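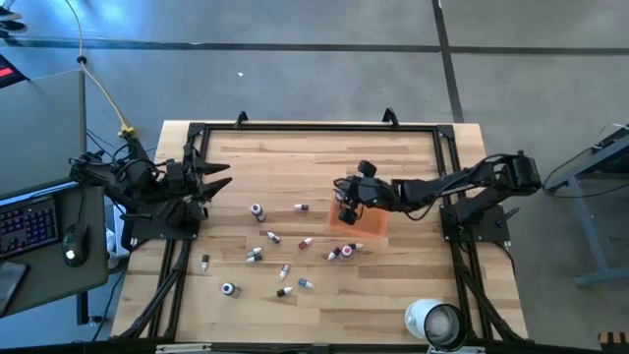 Two-arm table, fixed-camera view, open gripper on the left.

Waldale Film Reviews

A collection of film reviews written for the Waldale film club newsletter, typed up and tagged by hand. Version 2.

What is in it

There are 2,021 reviews covering 357 films. Each review is one plain text file in UTF-8, with a matching line in reviews.csv. Most are between one and three paragraphs long. A few are a single sentence, and we kept those as they were.

The films are mostly English-language features shown in cinemas or at the club's own screenings. Short films are included only where they were shown before a feature and the reviewer gave them a separate write-up. Television is left out, apart from a handful of feature-length dramas that the newsletter listed as films.

Columns in reviews.csv

review_id: a number, never reused. Gaps are reviews that were withdrawn.
film_id: matches the first column of films.csv.
reviewer: initials, or "anon" where the piece was unsigned.
stars: 0 to 5 in half steps. Blank if the reviewer gave no rating.
spoiler: yes or no. Yes means the text gives away something from the last third of the film.
focus: the main thing the review talks about. One of story, acting, look, sound, pace, mixed.
source: newsletter, noticeboard or letter.

films.csv holds the title, the year of release, the running time in minutes and the country. Running times come from the screening notes and can differ by a minute or two from what is printed on a disc. If a film was shown in more than one cut, each cut has its own row.

How it was made

Sandamali Weerakoon scanned the newsletters and Hok-lam Chow corrected the text by eye against the scans. Spelling mistakes in film titles and people's names were put right. Other mistakes were left alone, including a long-running habit of writing "sequal".

The spoiler and focus tags were added by Nazma Fakir and Prasanna Gunawardena, working separately. Where they disagreed, Chathurika Dissanayake read the review and picked one. The spoiler tag caused little trouble. Focus was harder, and "look" and "pace" were mixed up most often, usually in reviews of action films where the writer praised the editing. In version 1 those went under "look". They are now under "pace", so counts from the two versions should not be compared.

Known problems

Around 20 reviews in the letter source may be by the same person under different initials. We have not merged them.

Star ratings run high. People tended to write about films they liked, and two of the regular reviewers never went below two stars. Please don't read the average as a fair score for any film.

Some of the older reviews describe characters in terms that would not be printed now. They are unchanged and carry no tag.

Remakes sharing a title with the original were sometimes entered under the wrong year. The ones we found have been fixed. If a review mentions an actor who isn't in the film, check the film_id first.

The August newsletters were double issues, and several reviews appeared in both halves with small edits. Only the later wording is kept.

Using it

The set was put together for people looking at how ordinary viewers write about films, and for teaching. It has been used at Brurnano for a short course on review writing, with the stars column hidden. It is too small and too local to stand in for film audiences in general.

Reviewers agreed to their pieces being shared with initials only. Please don't try to work out who they are. Anyone who wants a review taken out can write to the club, quoting the review_id, and it will be gone from the next version.

No posters, stills or clips are included. The text may be copied and quoted for non-commercial use if Waldale Film Reviews is named as the source.

Changes

Version 2, 2025-12-08: focus tags revised, duplicates removed, running times added to films.csv, "noticeboard" added as a source.
Version 1: first release.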